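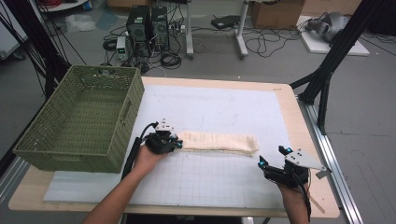 Toalha dobrada em tira, uma garra em cada mão e o cesto verde à esquerda.

Dicas de bancada para quem programa garras (e também dobra toalhas)

Passo boa parte da semana a escrever software de controlo e de percepção, e o resto a arrumar panos. Juntei aqui os truques que mais me poupam tempo, sobretudo com tecidos, que são uns malandros!

Comece pela grelha
Linhas finas a cinzento sobre um tampo branco valem ouro. Eu uso-as para conferir a calibração a olho: se o ponto que o planeador calcula cai duas células ao lado, nem vale a pena mexer na segmentação, o problema está na transformação da câmara. A Giorgia Cocco ensinou-me a fazer isto logo de manhã, antes do café, e já me safou muitas vezes.

Olhe para o tampo antes de culpar o código
Perdi um domingo inteiro com uma máscara que inventava um objecto no meio da mesa. Era sujidade!

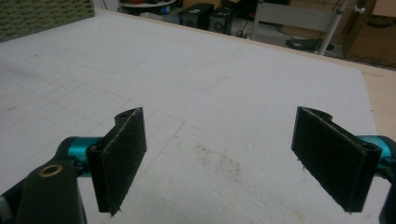

Desde então guardo uma imagem de fundo em cada sessão e subtraio-a antes de procurar contornos. As manchas pequenas desaparecem quase todas, e para as teimosas ponho um limite mínimo de 183 píxeis na área (no meu caso chega, no vosso experimentem). Outra coisa: pano creme em fundo branco engana muito. Baixem a exposição até se verem as rugas.

Fechar devagar, levantar ainda mais devagar
Num tecido grosso, a abertura dos dedos diz pouco sobre a pega. No Trumlow, o nosso planeador, acrescentei um estado de espera de seis ciclos entre o fecho e a subida, e só depois deixo o braço arrancar. Parece uma eternidade no simulador, mas na mesa mal se nota.

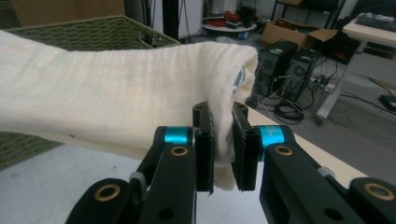
Dê nomes decentes às gravações
Tarefa, tecido, número da tentativa, por esta ordem. "teste_final_39" não ajuda ninguém, e sei bem do que falo. O Định Trương escreve ainda uma linha de notas por gravação, eu copio-lhe o hábito quando me lembro.

Cesto sempre do mesmo lado
Enquanto afinam a pega, não mudem o cesto de sítio. Quando ela estiver estável, aí sim, rodem-no um bocadinho de cada vez e vejam onde o planeador começa a queixar-se.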